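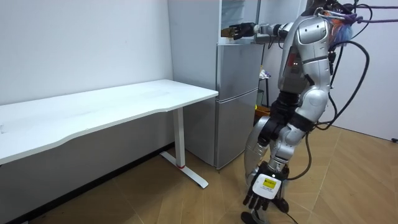
Equipment Planning Board > Capital requests > Humanoid unit, second-year budget

r_demirtas
2022-07-02
Colleagues are asked to comment on the Clellitthorpe request before it is submitted. The draft lists the unit, two multi-fingered hands and a service contract from Stukero. Spare finger assemblies are entered at 590 each, quantity seven.

tetteh_lab
Seven is excessive. Our site replaced two in a full year. I would move that money to the overhead suspension line, which the draft omits entirely.

Rongrong Yuan
I must disagree with the previous post. Kitchen tasks involve repeated contact with refrigerator doors and small objects, and Prurimau quotes a delivery time of 30 days for hands. A site without spares stands idle for that period.

tetteh_lab
Then four, with the suspension hardware as its own line. Cabling should be listed separately as well.

r_demirtas
The suspension hardware has been added at 1564, installation included. I am not prepared to reduce the spares until Stukero confirms its repair terms in writing — the July quotation is silent on them.

Rongrong Yuan
Agreed. Please post the reply when it arrives.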